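Notebook, C. Ng
28 September 2025

Cabinets by the long desk, sorting and relabeling

Started on the low cabinets that stand side by side along the aisle. The goal was to get the old Lasen paperwork out, put the current Clilico material in, and end up with an index that matches the shelves. The index on the shared drive was last edited in April and I stopped trusting it after the first shelf.

Method

Took everything out one shelf at a time and stood it on the long desk in the order it came off. Wrote down the spine text exactly as found, including the misspelled ones, before moving anything. Then sorted into keep, archive, ask and shred. "Ask" means there is a sticky note on the cover with a name on it. If your name is on one, please look at it before the next session.

Total logged was 54 items. That includes loose folders with a single sheet in them, which I logged as items anyway. The old index lists fewer, but it also lists things we no longer have, so comparing the totals doesn't help much.

What came out

Lasen: installation notes, delivery papers, a run of test sheets with the bottom line left blank. All to archive except the calibration sheets, which El Idrissi still want copies of. I scanned those at lunch. The scans are in the El Idrissi folder, subfolder "cal", not renamed yet.

Basby: mostly quotes, and mostly for versions we didn't buy. Kept the signed one and the drawing that goes with it. The rest went to shred.

Clilico: all current, all keep. Two binders had the same spine text and different contents. One is the sample log, the other is correspondence. I have retitled the second one "Clilico letters" in the index but the spine still needs a new label.

Unmarked: a stack of plastic sleeves with no headings. Three of them hold sheets from the same form, filled in by different people. Put them together in one folder and wrote "form sheets, origin unclear" on the front. Somebody will recognize the handwriting.

Labels

The label tape we have in the drawer doesn't stick well to the textured covers. It lifts at the corners after an hour or so. Paper labels under clear tape hold better, so I switched to those partway through. The early ones will have to be redone. Text size: 18 point is readable from standing height with the doors open, 14 is not. Date goes on the second line, year first.

Cabinet layout

Left to right: archive waiting for pickup, then current. I had planned it the other way around, but the current material gets opened more often and the right-hand cabinet is easier to get at when people are sitting at the desk.

Inside each cabinet, binders lie flat on the shelf. Standing them up looks better, but a half-full shelf of standing binders falls over whenever one is pulled. Flat, with the label toward the upper left, you can read what is there without lifting anything. No more than two deep. File holders and anything with an angled front go in the bottom space, where there is more height.

Things to fix

Wiped out both interiors before anything went back. Grit had collected in the back corners, mostly paper dust and staple ends. The hinges could use a quarter turn on the screws. Both doors open all the way and stay there, but they close unevenly and one has to be lifted slightly to meet the other. Not urgent. I have the right screwdriver at my bench.

Keep the tops of the cabinets clear. They have been used as a parking place for outgoing mail and a couple of folders went missing for weeks that way. Outgoing mail now goes in the tray by the door.

Steps for putting a cabinet back

1. Check the index row against the spine before it goes in. Initial the row.

2. Open both doors fully. With only one open, the wide binders catch on the edge of the other.

3. Shelf first: binder flat, toward the back, label up. Then the space underneath, with the blue piece going in at an angle, sloped face up.
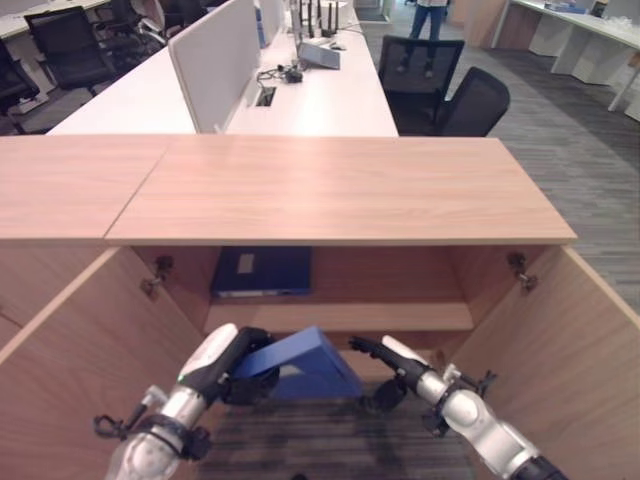
4. Close the doors, tape the contents sheet to the inside of the left one next time it is opened, and mark the cabinet done in the index.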